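Small bracket out of a desktop tower, does it go back before the side cover?

Marichka Lytvynenko
Opened my Dell tower to clean it and a grey plastic tray came out, the one with the blue latch next to it. Does it go in before or after the cards? 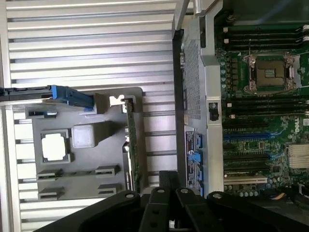

The manual only covers memory and drives.

Efren Salazar
Before, on my 4000 series. Seat the tray flat, then close the latch – it should need no force. Unplug the power first.

Jocelyn Agbayani
Mine rattled until I pushed it down harder. No idea about the order.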